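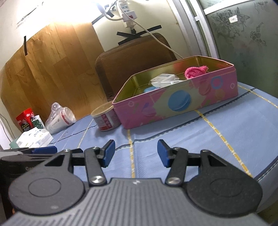
Light blue cloth with the yellow stripes, tin box out on the table.

I've become a bit of a bore about tablecloths. Ours covers the table I use for everything - sorting, mending, wrapping, the odd cup of tea - and it took me far too long to learn how to keep one nice.

First off, creases. Don't bother ironing the whole thing on a board, you'll only crumple one end while you do the other! Lay a thick towel on the table, put the cloth on top and iron it right there, moving the towel along as you go. Two passes on a low heat does it for mine.

If yours has stripes, fold along them when you put it away. It gives you a straight line to follow and the folds don't show half as much next time.

Tins are my other weakness (I keep buttons, string and birthday candles in them). They can leave rusty rings on fabric if the bottoms are damp, so dry them well and stick 4 little felt pads underneath. I get mine from Stendico, a sheet of 28, and I've still got loads left from June.

For tea spills, blot first and use cold water. Rubbing just pushes it in. Then a dab of washing-up liquid, leave it ten minutes, and into the machine with the tea towels.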